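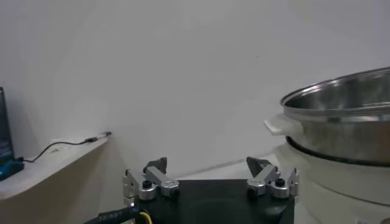
How to back up your group chat before somebody leaves and takes the good bits with them

Every family chat has one person who keeps everything, and it is never the person who started the chat. When I changed phones in December I found out that the person who keeps everything was not me either. I had 3,486 messages in one thread, most of them my aunt's thumbs up, and I wanted them out of the app and onto my computer in a form I could open.

I use Rurden for messaging, so the steps below are for Rurden. If you use something else the menus will have different names and be hidden in different corners, but the order of the work is much the same.

What you need

The phone with the chat on it, charged. A computer with a browser. A cable if you have one, and an email address you can get into without resetting the password first. Give yourself an evening. The export takes a few minutes and the rest goes on finding out that you are logged in under an account you made years ago.

Step 1. Update the app

Open the app store on your phone and update Rurden. The old version has an Export button that does nothing at all. You tap it, it goes grey, and that is the end of your relationship with it. The new one is called Save Conversation and sits somewhere else.

Step 2. Turn off disappearing messages

Open the chat, tap the group name at the top, then Privacy, then Message Timer. Set it to Off. You have to be an admin to do this. If you aren't, ask the admin nicely, and be ready to explain what an admin is, and that they are one.

Messages that have already gone will stay gone. The timer only affects what is sent from now on.

Step 3. Choose what to save

Go back to the group name and tap Save Conversation. You get two choices:

Text only
Text and media

Text only makes a small file and finishes before you can put the kettle on. Text and media includes every photo, voice message and birthday animation. Rurden splits that one into parts of 200 megabytes each, and names them in a way that sorts part 10 ahead of part 2. Rename them as soon as they land. I didn't, and read most of a wedding backwards.

My advice is to do text only first, check it, then run it again with media. If the first one fails you have lost very little.

Step 4. Get the file onto the computer

You can email it to yourself, which works for text only and fails for anything bigger, usually with a message blaming your connection. For the media version, plug the phone in by cable, open the phone's storage on the computer, and look for a folder called Rurden, then Saved. Copy the whole folder across. Copy, don't move. If the cable falls out halfway through a move you will be writing your own tutorial.

No cable? Open Rurden in your browser, scan the code with the phone, start a chat with yourself and send the file there. Then download it from the browser. It feels silly and it works fine up to 140 megabytes. Past that size the upload bar gets to the end and stays there, thinking.

Step 5. Open it and check

The text file opens in any plain text editor. Don't double-click it and let your computer decide, as mine chose the spreadsheet program and put each word of my cousin's apology in its own cell.

Check three things. The first message should be the oldest one you can see on the phone. The last should be from today. And the names should be names. If you see phone numbers, you saved the chat while the app had no access to your contacts. Go to your phone's settings, allow Contacts for Rurden and repeat Step 3. 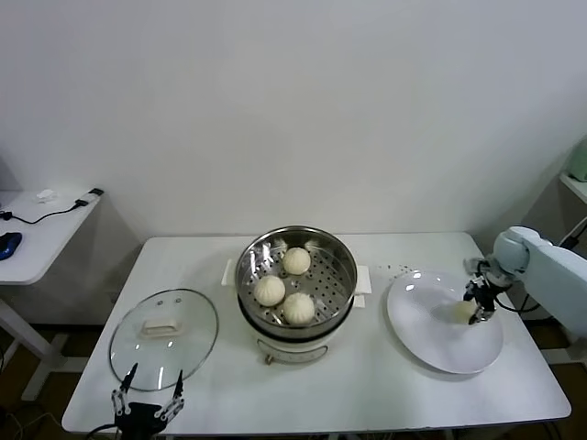 Kidus Lencho wrote in to say that his names came out as numbers even with Contacts allowed, and that what fixed it was closing the app completely and opening it again before saving. He also wanted it known that he did this four times before trying that. I've since tested it on a second phone and he's right, so add it to the end of Step 5.

Step 6. Put a copy somewhere else

One copy on the computer is a start. Put another on a USB stick or in whatever online storage you already pay for. If you use online storage, turn off link sharing for that folder – these are other people's messages as well as yours, and some of them were written late at night.

If you are leaving the group

Save first, leave second. Once you leave, the chat stays on your phone as a grey, read-only version, and Save Conversation disappears from the menu. The only way to get it back is to be added again, which puts a notice in the chat for everyone to see. Carmela Guerra has joined our family group three times this way and been welcomed warmly on each occasion.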